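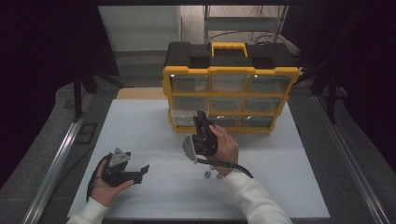 A parts organizer on a white-topped work table.

Liviu Stoica left the evening program at Wudero in March, and he still bristles when people call it a talk show. "It was a campaign office with a makeup room," he said over coffee near his old studio.

The station says his contract simply ran out. Stoica says he was dropped after refusing to read 2 segments attacking the regional governor. He offered no emails to back that up, and when asked for them, he changed the subject to ratings.

Domnica Sima, who produced the show for three years, remembers it differently. "Liviu read plenty of segments like that," she said. "He didn't mind them when his side was winning."

Stoica laughed at that, then conceded the point halfway. "I gave opinions. I was paid for opinions."

He now hosts a podcast called Bogdan, which he describes as independent. Its main sponsor, Collex, also buys ads from the governor's rivals' favorite network. Asked whether that bothered him, Stoica shrugged. "Find me clean money in this business," he said.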